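Wed 22 September

Teleop day in the simulator. Goal was 56 usable demonstrations of the banana task before the Mora people ask for the data again. Finished with fewer than that, see below.

Started at 8 with the leader arm calibration. Joint 4 was still reading off, the same fault I wrote down in May and did not fix then. Zeroed it against the stop, saved the offsets, and this time put the file in the Plorkby folder where the launcher looks for it. The launcher had been loading the old offsets all along, which explains last week's drift. I have marked all of last week's episodes as suspect. Aino Kiiskinen wants to keep them. I would prefer to replay a few first and decide after that.

Task definition, as it stands now: pick up the banana, place it in the yellow basket, open the gripper, back off straight up. The episode ends when the operator presses the pedal. It used to end on a timer, and the timer gave us long stretches of the arm hanging still after the release. The policy learned those stretches very well. It would let go and then wait for good.

Notes on the approach. Coming in at an angle is faster for the operator and worse for training. My early episodes had three or four different approach angles depending on how tired my wrist was, and the trained arm averaged them and closed on air beside the fruit. From today the rule is: travel high, stop over the object, come down vertical, close. Tuulikki Tikkanen ran the first block this way and her paths overlap so closely on the plot that I checked whether the recorder had duplicated a file. It had not.

The cup is the difficult part. With it standing so close to the banana there is little room for a finger on that side, and contact between finger and cup makes the physics jump. I turned the solver step down by half. The jumps got smaller and the frame rate got bad enough that I was overshooting by hand, so I turned it back up. An operator who sees the arm late corrects late, and then the corrections go into the data as if they were part of the skill. Lag is worse than a cup that twitches.

Also tried the hand controller from Ojala in place of the leader arm. Five episodes, all discarded. It is pleasant to hold and the rotation is good, but it has no feel for the joint limits, and twice I drove the wrist into a pose it could not leave. Back to the leader arm after lunch.

Layout for the afternoon block, at the point just before descent:

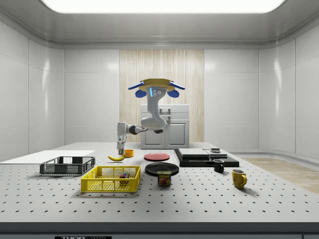 Tuulikki's view is that we should be recording the mistakes too, meaning a missed grasp followed by a proper recovery, since a policy that has only seen clean runs has no idea what to do after its first miss. She would keep one episode in 8 for this and label it separately. I was against it this morning and am less against it now. The question is whether the miss itself should be cut out before training, so that the arm learns the recovery and does not learn to miss. She says cut it. That means marking the start of the recovery by hand in every such episode, and I know who will be doing the marking.

Replay check at the end of the day: took 8 of the afternoon episodes and played the recorded joint commands back open loop. All but one reached the basket. The failed one closed early, probably my thumb on the trigger during the descent. Deleted.

Count of kept episodes is short by 5. Will do those tomorrow before the build goes to Porton – same offsets, same solver step, leader arm only. Need to change the pedal battery first.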